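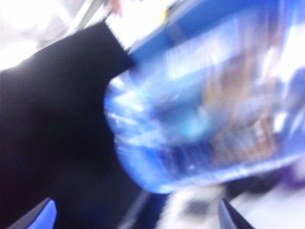

The Benudlow two-finger gripper is sold as a general-purpose hand for light robot arms used on desks and workbenches. We were asked to review it after a fault during handling trials at our Riquelme site, in which the gripper released a load while the arm was moving. The load was a large clear plastic water bottle, of the kind that rounds off at the base and offers the fingers very little flat surface. An object of this shape is a fair test of any two-finger design, and the manufacturer lists bottles among the items the product may be used to carry. This review covers the fault, the way the controller dealt with it, and our view of whether the product should be bought in its present form.

The unit was supplied by Storaten with firmware already installed. Setting up was simple. The mounting plate fitted our arm without an adaptor, the cable was long enough, and the printed guide was clear on wiring though thin on everything else. The fingers close evenly and quietly. On boxes, tins and folded cloth the gripper gave no cause for complaint over 2746 recorded cycles, and we would describe the mechanical parts as well made for the price.

The fault concerns grip force. When the fingers meet an object, the controller sets a holding force and is meant to maintain it until told to open. On nine occasions the force fell during a sideways move, with no command to open and no message on the operator's screen. In five of these the bottle slipped but was kept. In the other four it was dropped. The log showed the gripper as "holding" for the whole of each move, including the part after the load had gone.

Lorena Cáceres, who led the trials, traced the loss of force to a power-saving setting. If the finger position does not change for 120 seconds, the motor current is reduced. With a rigid object this makes no difference that we could measure. A plastic bottle gives slightly under pressure, and the reduced current is then too low to hold it once the arm speeds up. The setting is switched on by default. It is mentioned once in the guide, in a table of factory values, under a name that does not suggest it has any bearing on safety.
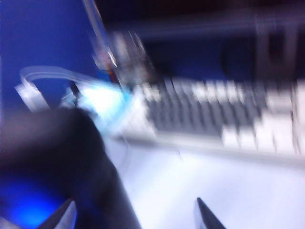

Reading time: 4 minutes

The second matter is what the arm does once its load is lost. Our test desk was laid out as an ordinary working desk, with a computer keyboard on a white top and cables and connectors close to the arm's path. We consider this a reasonable setting for a product advertised for office and laboratory use. After a drop, the arm carried on to its target at full speed with nothing between the fingers, because the controller believed that the load was still there. A dropped bottle can break equipment or spill on to live connectors, and a person who reaches in to catch it is reaching towards an arm that has not stopped.

The gripper does have the means to detect this. Its finger position sensor recorded the change in every case. The reading is passed to the log but is not used by the stop function. Dolores Montoya, our safety reviewer, has classed this as a design fault, and the unit has been withdrawn from unattended work on that basis.

We reported both findings to Storaten and received a courteous reply. A firmware change is promised for October. It is said to turn off the power-saving setting by default and to link the position sensor to the stop. We have not been given a copy to test and can offer no opinion on it.

Users who already own the gripper should take the following steps.

Turn off the current reduction setting on the second page of the motor menu, then restart the controller and check that the change has been kept. On our unit it was lost once after a power cut.

Limit arm speed to the lowest setting when carrying bottles or other soft-sided objects.

Keep drinks, open containers and anything under mains power out of the arm's path.

Do not reach under a moving load. Use the stop button and wait for the arm to come to rest.

For comparison, we repeated the bottle trials with the Gridusgate gripper on the same arm. It is slower, noisier and has a narrower opening, and its software is tiresome to use. It stopped the arm each time the load was deliberately pulled free.

Build quality: good
Ease of setting up: good
Written guidance: poor
Behaviour under fault: not acceptable

We do not recommend the Benudlow gripper for use near people or electrical equipment with the firmware supplied. It may be used for rigid objects inside a guarded area, provided that the setting described has been turned off. The rating will be looked at again when the new firmware has been tested.

Review issued Tue 29 June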